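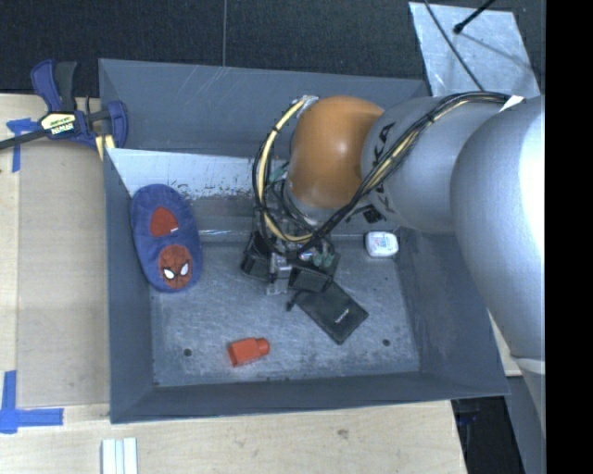

Flillmont's council wants to close the household tip on Kirkegaard Road and replace it with a booking service. You would ring up, give a date, and a van would come for your old mattress. The plan went out in February and the comments close on 3rd April. I think it is a mistake.

The council says the tip is costly to run and that 3,343 visits last year is too few. I don't know what the right number would be. It is a town where many people share cars, and one visit often clears out two or three houses. My neighbour Orvokki Salminen takes things for half our street when she goes.

A van suits some people very well. If you are 80 and have a broken fridge, you should not have to move it yourself, and the council ought to offer that service whatever happens. But most of what goes to the tip is smaller and more awkward than a fridge – half a bag of rubble, a cracked sink, the bits left over from a shelf. Under the plan each collection costs 30 pounds. Few will pay that for a cracked sink. It will sit in the garden, or it will end up in the lane by the allotments, and clearing the lane costs money too.

Ulach tried the same thing and went back to a tip after 3 years. Wumpini Ofori, who sits on our parish council, has asked for the Ulach figures to be published before any vote. They should be.

If money is short, open the tip on fewer days. I would put up with a queue.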